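Minutes of the Regular Meeting
2025-03-09

Attendance was taken by sign-in sheet. A quorum was present. The minutes of the previous meeting were approved with one correction: the rent increase for the Halvorsen Street storage unit starts in August, and the earlier minutes had it starting right away.

1. Account balance

The checking account stands at $1709 after the print bill was paid. Dues are still owed by 10 members. A reminder will go out by email, and anyone who would like to pay in two parts can do so. There was a question about whether the club should move its account to a bank with a branch closer by. It was left for another time.

2. Spring swap and sale

The Oretti Hall booking is confirmed for the whole day. The hall now asks for a cleaning deposit of $99, returned within two weeks if the kitchen is left in order. The motion to pay the deposit from general funds passed on a voice vote.

Tables will go to members first and then to outside sellers. Plants must be in pots or trays with a name label on each one. Members asked again that bare-root perennials be allowed if they are wrapped in damp newspaper and bagged. Agreed, but they go on the table nearest the door so that the soil stays off the rest of the floor.

Tomatoes were a problem last year. Too many people brought the same two kinds, and a lot of seedlings went home again. A sheet was passed around so that members can write down what they plan to start. It will stay open until the next meeting. Peppers, eggplant and basil are wanted. Mint will be accepted in closed pots only.

3. Seed order

The group order from Zavby came to $606, with the shipping included. Two items are on back order, the long red onion sets and the white runner beans. Members who asked for these can wait or take a refund. Packets will be handed out at the next meeting, and people who can't be there should tell the secretary who will pick up for them.

One member asked whether the club could order from a second supplier next year for potatoes, as Zavby ships them late for our area. To be looked at in the fall.

4. Refreshments and tables

Coffee will be served at the sale as before. Members are asked to bring their own cups. Wine will be kept for the members' supper afterward and will not be sold.

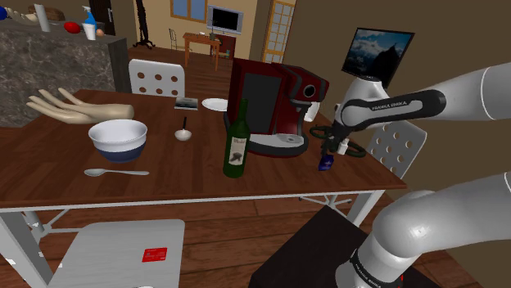
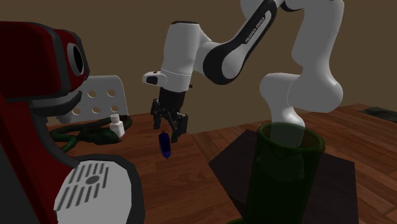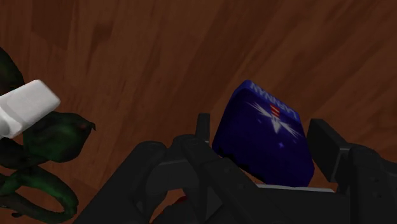 Sosley Garden Club — Minutes and Notices

5. Community beds

The lower beds are still too wet to dig. Work there is put off until the ground can be walked on without leaving deep prints. The upper beds can be weeded now, and the compost from the east bin is ready to spread.

The fence along the alley has two loose posts. A repair was discussed at some length. One side wanted to replace the whole run with metal posts, and the other wanted to reset the two bad ones in gravel and see how they do. The second plan was adopted, with the understanding that the fence comes back to the agenda after the summer.

The hose reel by the shed leaks at the coupling. A new washer has been bought but not yet put in. Until it is, please turn the water off at the wall — not only at the nozzle.

6. Library display

The library has offered us the glass case in the entry again. The theme will be seed saving. Needed are dried pods, old catalogs, envelopes, and anything with handwriting on it. Items should be marked with the owner's name on the back or underside. The library doesn't insure them, so nothing valuable should be lent.

7. Other business

Several members would like a talk on pruning old apple trees. The extension office will be asked for a speaker.

The key to the tool shed has been copied, and the spare is on the hook inside the meeting room closet. Please sign the card when taking it.

A pair of green-handled loppers was left at the last work day and is in the lost and found box.

The meeting was adjourned after other business. Dues can be paid at the next meeting by cash or check.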